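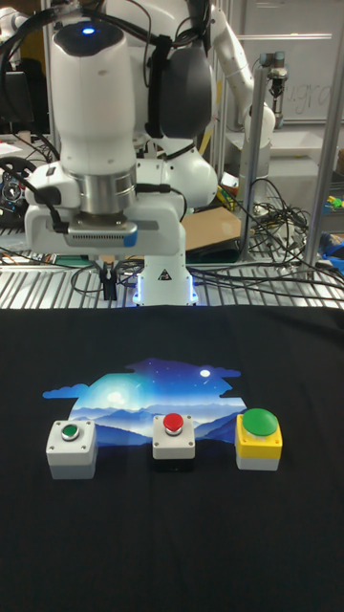
Lizeth Cárdenas asked in June why dark cloths with a print get their own group when plain dark cloths don't, and whether the list could be sorted by ground color alone. The groups stay as they were for this release. A print gives you something to line up when you fold, and a plain black cloth doesn't, so the two are handled differently. Her second point was that the old list said "dark" for black, navy and charcoal alike. That has been fixed.

Cassim Cloths
README, version 2
Last edited 22 July 2020

What this is

Cassim Cloths is a list of 36 cloths and a set of 102 folding notes that go with them. Each note covers one cloth, laid out on a table and folded by one method. Some cloths have more notes than others. The night-sky cloth – black, with blue mountains, a glowing moon, stars and clouds – is in the printed dark group.

The list started as a way to keep track of what was in the cupboard. The notes were added later.

Files

cloths.csv – one row per cloth
notes.csv – one row per folding note
groups.txt – the 4 groups and how a cloth gets into one
photos – still pictures, not one for every cloth

Groups

Plain light
Plain dark
Printed light
Printed dark

Light or dark goes by the ground, meaning the color of the cloth away from the print. A black cloth with a large pale print is still dark. Stripes woven into the cloth count as plain. This catches people out, and a few rows were wrong in version 1 for that reason.

Fields in cloths.csv

cloth_id: a short number, never reused
group: one of the groups listed above
ground: black, navy, charcoal, white, cream, gray or other
print_subject: a few words, such as "night sky" or "lemons"; blank for plain cloths
print_place: center, corner, border or all over
hem: sewn, raw or unknown
remarks: free text

The night-sky cloth has "center" under print_place. Use "center" when the print sits near the middle with ground left around it, even if it isn't exactly in the middle.

Fields in notes.csv

note_id
cloth_id
surface: slatted metal, wood or padded
start: flat, rumpled or hanging over the edge
method: half, thirds, quarter or roll
print_up: yes, no or does not apply
result: good, fair or poor
remarks

On the surfaces

The surface matters more for thin cloths. On slatted metal a thin hem can drop into a gap, and then it takes a second try to pick up. If that happened, it should be in the remarks. Heavier cloths don't seem to mind.

Other things often share the table: cables, a flat sheet of cardboard, small parts. They aren't listed in the files. If a cloth caught on something during a fold, the remarks say so.

Known problems

Result is one person's opinion. Cornel Cârstea filled in most of it and was stricter about corners toward the end.

Black and charcoal are hard to tell apart under some lights. When in doubt the row says black.

The cloths that came in from Derotine have "unknown" under hem. They were entered from a paper list and never checked.

Roll was tried on only some 2 in every ten cloths, so it isn't much use for comparing groups.

Changes since version 1

"Dark" under ground split into black, navy and charcoal
Woven stripes moved to plain
print_place added
Duplicate notes removed

Corrections

Send them to Cornel Cârstea with the cloth_id and the field to change. New cloths go at the bottom of cloths.csv – please don't fill in gaps in the numbering.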